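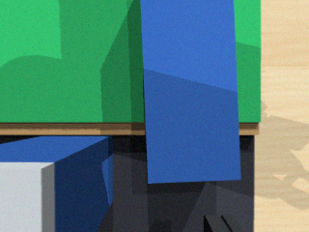
Simulated bench: green board, blue slab upright across it, navy and grey blocks lower left.

Marin Papadopoulos
Tuesday, September

1/ Can a machine do shop-floor tidying yet? I spent the week on the dullest version of the question: moving plain blocks in simulation.

2/ Rendered shadows are harsh, with stepped edges. Half the green top reads as a different green. Colour thresholds tuned on the bright patch fail on the dark one.

3/ Over 300 trials per policy, the Cemine baseline dropped or missed 101. Most misses were on thin parts – a slab seen close up gives the wrist view very little depth to work with.

4/ Viorica Atanasov asked whether more data fixes it. We went to 1337 demonstrations. Grasping improved, placing did not.

5/ For scale: the kitting bench at Drovbridge has bags, tape and bent cardboard. None of that is in the sim.

6/ My answer for now: sorting rigid parts, yes, with someone nearby. Clearing a kitchen table, no.

7/ Next run has 3 lighting set-ups. Jiahui Jiang is writing the placement metric.

Contact: Marin Papadopoulos, Urness | © Urness | Back to top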